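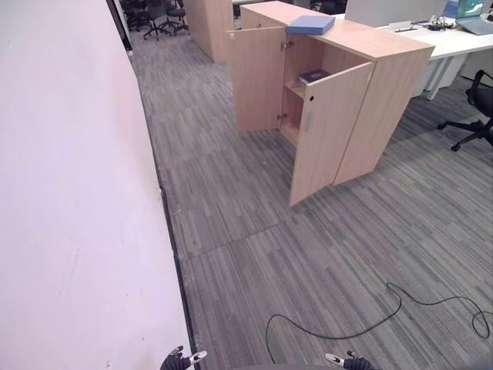

Figure 3. Tall storage unit at the Clundis office with both doors open. One book lies on the shelf.

3.2 Shared cabinets and what is kept in them

The second part of the study looked at storage close to the desks. The Clundis office has carpet tiles throughout and wood-finish cabinets placed near the workstations. Staff had been told that each cabinet was for shared papers, but no rule said which papers. We logged 501 items across the site in October and sorted them by type and by where they were kept.

Books and binders made up most of the log. Items used in the same week tended to be left on top of a cabinet, where they could be reached without opening a door. Items on the inner shelf moved far less often. 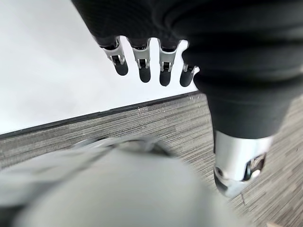
Figure 4. Four fingers with silver joint brackets and black tips, against a white surface.

Reach was scored separately from content. Following the Veloso scheme, we gave each storage spot a score for height, depth and the number of doors in the way. A cabinet top scored best on all three. The space under the shelf scored worst, and at Clundis it was often left unused. 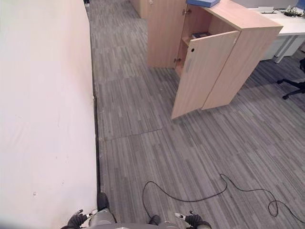
Figure 5. Cabinet beside the wall, with an open door toward the passage and a blue box or binder on top.

Door swing was the main complaint in the written comments. An open door takes up floor space that people also use for walking, and several replies asked for sliding doors. The Gremunmont office, which has open shelving, drew no comments of this kind. We return to the difference in Section 4.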